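How to Letter a Set of Place Cards

Brush lettering forty name cards sounds like a lot, but it's one of the loveliest evenings you can give yourself! Start with smooth 200 gsm card, a small brush pen and a soft pencil.

Rule two faint lines on each card, one for the feet of the letters and one for the tops of the small ones. Write the longest name first (mine was Nyamweya, what a joy of a word) and let it set the size for everyone else.

Press on the way down, go light on the way up, and lift the pen between letters — yes, really lift it. Your strokes get cleaner almost at once.
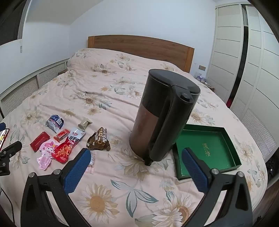 Words by Imani Minja for Stetside Lettering

Leave the cards flat overnight before you erase the pencil. Then try a tiny flourish on the last letter of each name. A y or a g is perfect for this, and once you've done a few you'll want to put one on everything!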